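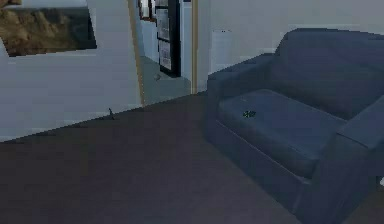
Gudmont - Booking Plugin for Small Hotels and Guesthouses

Version 13 | Updated in April | Developer: Hunuvent

Gudmont adds a room calendar and a booking form to an existing website. It is made for properties with up to 200 rooms and works with most themes, including our own Hokier and Lau themes. Guests pick their dates, choose a room type and send a request or pay a deposit, depending on how you set it up.

What it does

Shows free and booked dates for each room type on one page
Takes full payment, a deposit or no payment at all
Sends confirmation emails in the guest's language, if you have added the translation
Imports and exports iCal calendars
Lets you set weekend rates, minimum stays and closing periods
Prints an arrivals list for the front desk

Calendar import runs every 30 minutes. You can also start it by hand from the Settings page. If two bookings come in for the same room between imports, the second is marked "Check" and no confirmation goes out until you approve it.

Requirements

PHP 8.1 or later and a MySQL or MariaDB database. The site must run over HTTPS if you want to take payments. Multisite installs are supported, but each site needs its own license.

Installation

Upload the zip file from your Plugins screen, activate it and enter your license key. Add your room types first, then your rates. The booking page is created for you and can be moved anywhere in the menu. Setting up a guesthouse with a handful of rooms takes about 13 minutes.

Licenses

Single Site - one live site and one test site, one year of updates
Studio - unlimited client sites, one year of updates and priority support

The plugin keeps working after the license ends. You only lose updates and support.

Changes in this version

New rate table with drag and drop
Tax can now be shown per night or per stay
Fixed: children's ages were missing from the admin email
Fixed: calendar arrows on right-to-left sites
Dutch translation updated by Koen Mulder

Support

Questions go through the ticket form in your account. Yu-ting Lam and Mark Anthony Mangubat answer tickets in English and Chinese. Please include your version number and a link to the booking page. Custom work is not part of support - use the quote form for that.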